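Blog > Robots > Sakum notes

Print this post | E-mail this post

Shoe rack results, finally

The policy for the shoe rack task is trained on 1336 demonstrations, all teleoperated, with 2 arms. Last month I was still mixing in the old Ovis data. Dropping it helped more than any change I made to the model.

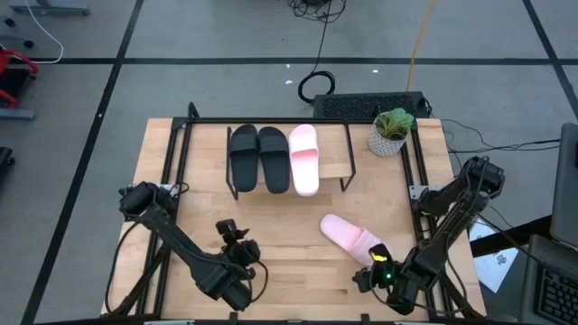

Right arm on the second pink slide, December.

Success on the last slide went from 37 percent to 94. The gain came mostly from the grasp. Bjartur Juhl suggested labeling the strap side in every episode, and after that the gripper quit closing on the toe.

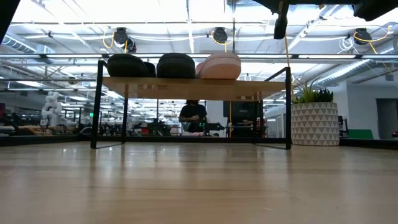

I also shortened the action chunks, so I can't say how much of the gain belongs to the labels. The next run keeps the old chunk length and changes only the labels. Kerekes wants the same numbers with boots, and I haven't started on those.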